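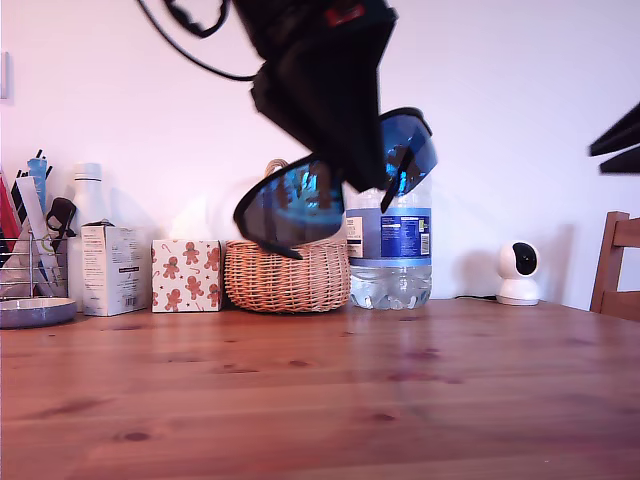
**Figure 1.** Gripper with a pair of mirrored sports sunglasses held at the fingertips, table cell, Goltitcombe site.

## 4.2 Gripper set-up and upkeep

The cell was kept in one configuration for the whole of the trial period. The arm, the table and the gripper body stayed the same, and only wearing parts were changed. This section records how the fingers were fitted, how their alignment was checked, and what was done when a check failed. Calibration of the arm joints is treated separately in Section 4.3.

The gripper has two opposed fingers driven from a single motor through a shared linkage. Full opening is 70 mm. The fingers were made by Caswood to our drawing and are fixed to the carriers by screws through slotted holes. The slots make assembly easy but allow a finger to settle under repeated side loads. Thin and unevenly weighted objects are the worst case. Sunglasses of the kind shown in Figure 1 hang away from the grip point, and one lens can drop well below the other, so that the load reaches the fingers as a twist as well as a pull. Over many picks this was the main cause of lost alignment, ahead of collisions with the table.

### 4.2.1 Fitting the fingers

Fingers were fitted with the arm parked and the gripper motor unpowered. The carrier faces were wiped with a dry lint-free cloth, the screws were started by hand, and each finger was pushed back against its shoulder before tightening. The left finger was always tightened first. The right finger was then brought up to it with a Van Wyk feeler gauge between the tips, and its screws were tightened in two passes. Fitting both fingers at once was tried in May and given up, as the second finger tended to pull the first out of line.

After fitting, the gripper was opened and closed nine times at low speed without a load. The gauge was then used again. If the reading had changed, the right finger was loosened and the second pass repeated. Thread-locking compound was used only on the carrier screws. Two early sets in which it was also used on the linkage pin had to be scrapped, the pin having been damaged on removal.

### 4.2.2 Zero position

The closed position was stored in the Plultell motor controller as an encoder offset. It was deliberately set short of full contact. With the tips driven hard together, the motor drew holding current for as long as the gripper stayed closed, and the winding temperature rose enough to trip the controller during long idle periods. A small remaining gap removed this fault without any measurable effect on thin objects, for which the commanded force, not the position, ends the closing motion.
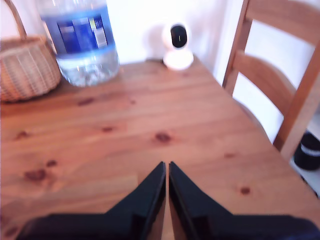
The stored offset drifts as the linkage beds in, and a quick check that needs no tools was wanted between full inspections. The operator moves the arm to a fixed pose over a clear part of the table, commands the rest position and looks along the fingers from the gripper side. The tips should stand as a mirrored pair, as they do in the view given here, with a narrow strip of the pine surface showing between them. The rounded knot just ahead of the fingertips makes a convenient mark for the eye. A strip that narrows unevenly, or leans to one side, points to a finger that has turned in its slot. A strip that is even but too wide points to the offset. The two faults call for different repairs, and telling them apart at this stage saved a good deal of needless dismantling.

### 4.2.3 Inspection intervals

The visual check was made at the start of every run. Gauge readings were taken every 600 closing cycles, and the carrier screws were tested with a torque driver at the same time. The linkage pin was cleaned and lightly greased every 1000 cycles. These intervals were set by R. Rathnayake from the wear seen on the first pair of fingers and were not changed afterwards, although the later fingers wore more slowly.

The gripper cable was inspected at each gauge reading. It needs enough slack to follow the wrist at the limits of its travel, and the free loop was therefore left outside the arm's own cable guide. The jacket was felt by hand for flattening, mostly near the connector, and the strain relief was pressed back into its seat where it had crept. A cable with any break in the jacket was replaced and never taped.

### 4.2.4 Repair after a failed check

A turned finger was refitted by the procedure in Section 4.2.1, starting from the left side even where only the right had moved. An offset fault was corrected in the controller alone. In both cases the unloaded cycles were repeated before the cell was returned to use, and the old and new offsets were entered in the cell log by R. Shi. Trials recorded between the last good check and a failed one were kept in the data set but flagged. The last refit included in the present results was made on 1 Jul 2023.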